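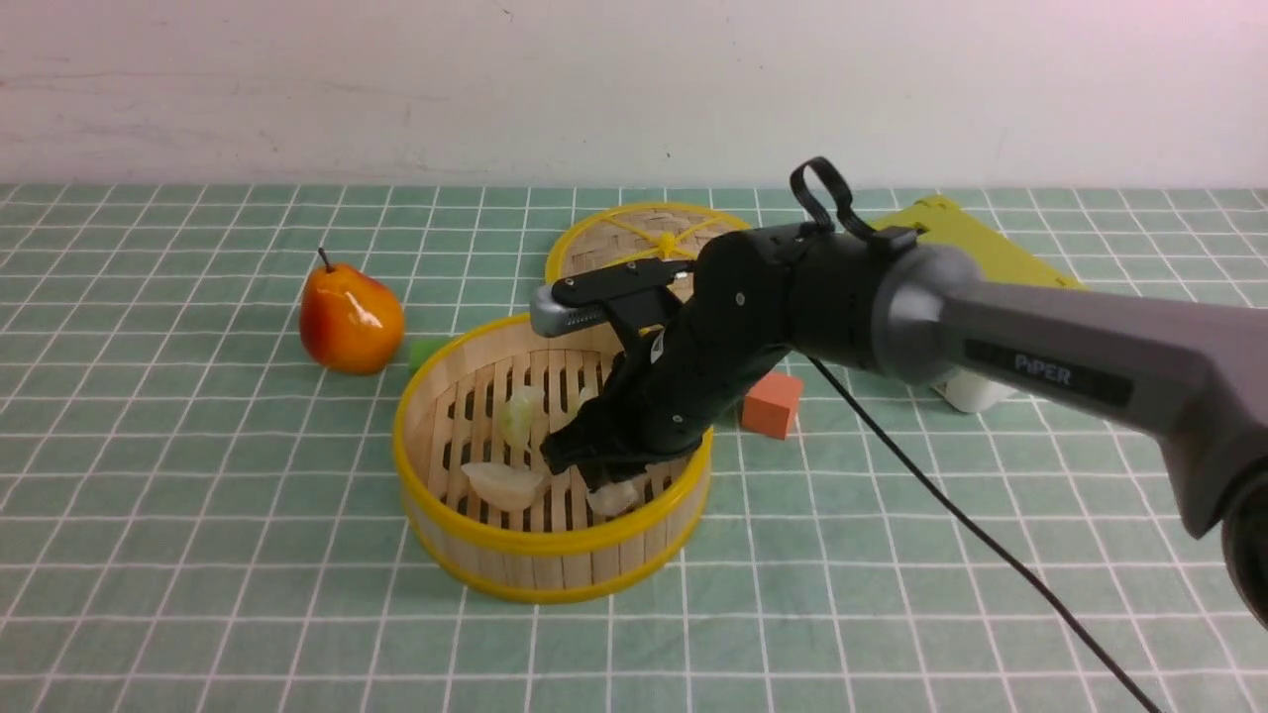

Dumplings in a bamboo steamer with a yellow rim, its lid propped behind.

Sarnent brings the Omine bamboo steamer to home kitchens

GEDTHORPE, 25/08/2019. Kitchenware supplier Sarnent has added a bamboo steamer to its Omine range. It goes on sale next week through the company's warehouse shop in Gedthorpe and at 133 independent cookshops across the country.

The steamer is a round basket with bamboo walls and a slatted wooden floor. A yellow plastic rim runs around the top, with a matching band at the base. The lid is also round and has yellow spokes that meet at a central knob. It sits over a saucepan or a wok of simmering water and can be used for dumplings, filled buns, fish and vegetables.

Sarnent has sold metal steaming inserts for several years. Customers visiting the warehouse shop kept asking for a bamboo one, and a first batch of 2,980 has now been delivered to Gedthorpe. A second batch is on order and is due in November.

Madhu Rajput, who runs the Omine range, said: "People were buying bamboo steamers on holiday or borrowing them from relatives, then coming to us for the pan to go underneath. We wanted to stock the basket as well. The yellow was my choice. Most of the shops we showed it to liked it, and a few asked for plain. We have started with the yellow."

Before the range was settled, baskets went out to 200 households for use in their own kitchens. They were asked to keep a note of what they cooked, how they cleaned the basket and where they kept it. Dumplings came up most often, many of them bought frozen. Several people wrote that the dumplings had stuck to the slats, and the leaflet packed with each steamer now has a page on lining the basket with cabbage leaves or baking paper.

The same page asks cooks to leave a gap between dumplings, as the wrappers swell and will join together if they touch. Dumplings with thin, see-through wrappers need the most room. The water should stay below the level of the slats and should be topped up from the kettle when cooking for longer than a quarter of an hour.

The basket should be washed by hand in warm water, with very little soap or none, and left in the open air until it is fully dry. It must not go in the dishwasher. Sarnent advises against storing it in a closed cupboard while damp.

Sultana, the cookery school next door to the warehouse, will use the steamers in its evening classes this autumn. The dumpling class covers making the dough, rolling and filling the wrappers, crimping the edges and steaming. Places are booked through the school, and everyone taking part will be able to buy a steamer at the trade price on the night.

Savita Saxena, head tutor at Sultana, said: "Beginners worry about the pleats. I would sooner they worried about the seal, because a plain edge pressed firmly will hold and a pretty one with a gap in it will leak. They are surprised by how little time it takes once the water is going."

The leaflet includes her recipes for a prawn filling and for a filling of mushroom, carrot and spring onion. Both can be made the day before and kept covered in the fridge.

Replacement lids will be sold separately from November, when the second batch arrives. Baskets bought before then will fit the same lids.

Cookshops that would like to stock the Omine steamer should contact the Sarnent trade desk in Gedthorpe. Review samples and copies of the recipe leaflet are available to the press on request.

ENDS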